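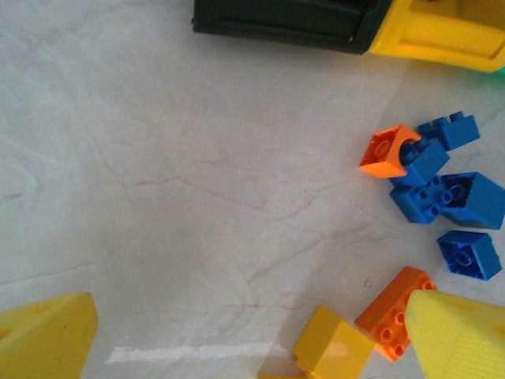
Floor with toy bricks, black and yellow plastic at the top.

July 25, 2024
Contract clause sorting, Stender document set, second pass
E. Namboodiri

Continuing from the last entry. The aim is still to find out whether the clause classifier can be trusted to route supplier contracts to the right reviewer without a paralegal opening each one first. Kuvodell supplied the set: 2188 contracts, mostly scanned, mostly English law, a fair number with hand-numbered schedules.

Set-up

Same build as last time apart from the text extraction step, which now runs before the page splitter. Erraji is handling the OCR. Talton holds the labels and the reviewer notes. Labels frozen before the run; please do not edit them in place, add a comment and I will pick it up.

Three changes to the label scheme:
— "Liability" and "indemnity" are now separate. The reviewers treated them separately anyway and the merged label was hiding errors.
— "Governing law" and "jurisdiction" stay merged. They sit in one clause in nearly every document.
— "Boilerplate" is gone. It had become the place where anything awkward went.

Run notes

Started on the full set, stopped it, and restarted on a sample of 370. The splitter was cutting at every numbered sub-paragraph, so a single limitation clause came through as up to 10 fragments, each labelled on its own. A fragment reading "(c) loss of goodwill" has no business being classified without its parent. Fixed by carrying the clause heading down to each fragment and joining them again after scoring.

Second run on the same sample finished cleanly. Limitation clauses now arrive whole. Termination clauses are still split where the notice period is in a schedule, and the model then reports no notice period at all. For a reviewer that is worse than a wrong one, as the flag reads as a finding about the contract when it is a finding about our splitter. Changed the output text to "not located" in the meantime.

Disagreements with the reviewers: 35 documents. Went through them by hand. Most fall in one group, where an indemnity is written inside a warranty clause without using the word. The reviewers marked both labels, the model marked warranty only. The reviewers are right. A smaller group is down to us: the frozen labels still carry the old merged category in places, so the comparison was never fair. Those need relabelling before anybody quotes an accuracy figure. I have not put one in this entry for that reason.

One oddity. Two amendment letters were routed as full agreements on the strength of a long recital. Low priority, but amendments should be linked to their parent contract by reference number before classification. Talton has the reference numbers in a separate table, format not consistent.
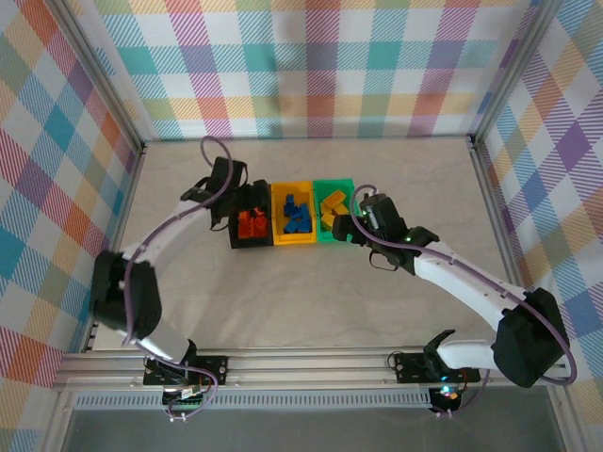 To do

Relabel the merged liability entries and freeze again under a new version name.
Schedule lookup for notice periods. Try matching on defined terms first, page position second.
Ask Kuvodell whether the amendment letters can be exported with their parent reference.
Full set run in August, once the relabelling is signed off.
Keep the raw splitter output from both runs until then.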